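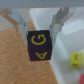

Vol. 2, No. 6, Page 3

CALL FOR PARTICIPANTS
Handling and Legibility Panel for the Nukano Cube Collection
Lirkcombe Institute for Educational Materials, Mostbridge

The Lirkcombe Institute invites applications from adults living in or near Mostbridge who wish to serve on the Handling and Legibility Panel. Panel members will pick up, turn, sort, and describe small cubes marked with letters and symbols, and will complete written response sheets on what they see and how readily they can name it. No background in teaching, design, or psychology is required.

The panel opens in April and meets through one full season of sessions. Members who complete the season receive a stipend of $2,000.

Background

The Nukano collection is a teaching set of small cubes. Some are plain and are used for color matching and simple arrangement. Others carry a marking on each face, such as a capital letter or a directional sign. A dark purple cube with mustard-yellow markings, among them a letter A and a circular arrow, is typical of the marked group. Cubes in lighter colors, including yellow with dark markings, are used alongside it.

A letter on a page is nearly always met the right way up. A letter on a cube may be met from any side, and the person holding it must decide whether to turn the cube, turn the head, or read the letter as it stands. Teachers who have used the set report that some learners name an upside-down A at once, while others hesitate or call it by another name. The circular arrow raises a separate question. Many people read it as an instruction to turn the cube, some read it as "again" or "start over," and a number of younger learners have taken it for a letter C or a letter G.

The Institute has revised the markings once already and expects to revise them again before the set is issued to schools in the Mostbridge area. The findings of the panel will be used in that revision. They will also be deposited in the Alemayehu Reading Room, where they may be consulted on request.

What participation involves

Each session lasts 2 hours and is held in the handling room on the ground floor of the Institute. Participants work seated at a table. A session normally includes the following parts, with short breaks between them.

Naming. A cube is placed before the participant, who says aloud what marking is on the face toward them. The position of the cube varies, and two faces may be in view together. The participant is asked not to touch the cube during this part.

Turning. The participant picks up the cube and brings a stated marking to the top. Either hand may be used. The number of turns is noted by the session leader and is not a score.

Sorting. Cubes are divided into groups according to a rule given on a card, for example by background color or by whether the marking is a letter or a sign. In later sessions participants will be asked to invent a rule of their own and explain it in writing.

Contrast review. Markings in different shades are compared on light and dark cubes, against both cork and white work surfaces. Participants record which markings they found easiest to pick out and which they found tiring. The brightness of the room is changed during this part.

Response sheet. The participant fills in a printed sheet before leaving. Sheets are available in large print. Participants who prefer to dictate their answers may do so.

Morning sessions begin at 9:30 a.m. and afternoon sessions at 1:30 p.m. Participants are assigned to one or the other for the whole season and should state a preference on the application. The Institute cannot move participants between groups once sessions have begun.

Who may apply

Applicants must be adults able to attend in person and to give consent on their own behalf. They must be able to read capital letters of the Latin alphabet, although English need not be their first language. Applications from people who learned to read first in another script are particularly welcome, as this group was poorly represented in the previous review.

Applicants with low vision, color vision differences, tremor, arthritis, or limited use of one or both hands are encouraged to apply. Tables can be raised or lowered and chairs with arms can be supplied. The handling room is reached without steps from the parking area on the east side of the building. Please describe any arrangement you will need in the space provided on the application form. This information is seen only by the panel coordinator and does not form part of the selection.

The following persons are not eligible for this panel:

Current employees of the Institute and members of their households.
Persons who took part in the previous review of the Nukano markings.
Persons employed in the manufacture or sale of teaching blocks or comparable materials.

Teachers, including retired teachers, may apply. Those who have already used the Nukano set in a classroom should say so, and may be placed in a separate group.

Stipend and expenses

The stipend of $2,000 is paid in 2 equal parts, the first at the midpoint of the season and the second after the final session. A participant who withdraws before the midpoint will be paid for the sessions attended. Up to 3 absences are permitted without reduction of the stipend, provided that the coordinator has been told before the start of the session in question.

Local bus fares are repaid on presentation of a receipt. Parking is free to participants. The Institute does not repay the cost of meals, but water, coffee, and tea are provided during breaks. Food and drink may not be brought to the tables.

Stipends may be taxable. The Institute will issue the necessary statement but cannot advise individual participants on their tax position.

Conduct of sessions and use of information

Sessions are led by Mebrat Wolde, Senior Researcher in Reading Materials. Participants may ask the session leader to stop or repeat any part. They may decline any task without giving a reason, and may withdraw from the panel at any point in the season.

Response sheets are identified by a participant code and do not carry names. The list linking codes to names is held by the coordinator and is destroyed when the final report has been accepted. Short passages from response sheets may be quoted in the report without attribution. A participant who does not wish to be quoted should mark the box at the foot of the consent form.

Cubes, cards, and sheets remain the property of the Institute and may not be removed from the handling room. Several of the markings under review have not been published. Participants are asked not to photograph or copy them, or to discuss them outside the sessions until the report has been issued. A copy of the report will be mailed to each participant who requests one.

How to apply

Application forms may be collected from the front desk of the Institute or requested by mail from the panel coordinator, Bartosz Sadowski, at the Lirkcombe Institute for Educational Materials, Mostbridge. The form asks for contact details, preferred session time, languages read, and a short statement of interest. The statement may be handwritten and need not exceed one side of a page. Letters of reference are not required and will not be read.

Completed forms must be returned to the front desk by 5:00 p.m. on the closing day printed at the top of the form. Late forms will be kept on file for the reserve list only.

Selected applicants will be invited to an introductory visit, at which the cubes will be shown and a short practice sort carried out. The visit is not a test of skill. It allows the coordinator to confirm seating and lighting needs and gives applicants an opportunity to decide whether the work suits them. Places are offered in writing after all visits have been completed, and an offer must be accepted within 6 working days. Unclaimed places pass to the reserve list.

Participants are selected to give a suitable spread of ages, first languages, and experience with lettered materials. An applicant who is not offered a place on this panel may ask to be considered for the next one without submitting a new form.

Questions about eligibility or access should be addressed to Bartosz Sadowski. Questions about the cubes and the content of the sessions should be addressed to Mebrat Wolde. Both may be reached through the front desk between 9:00 a.m. and 4:00 p.m.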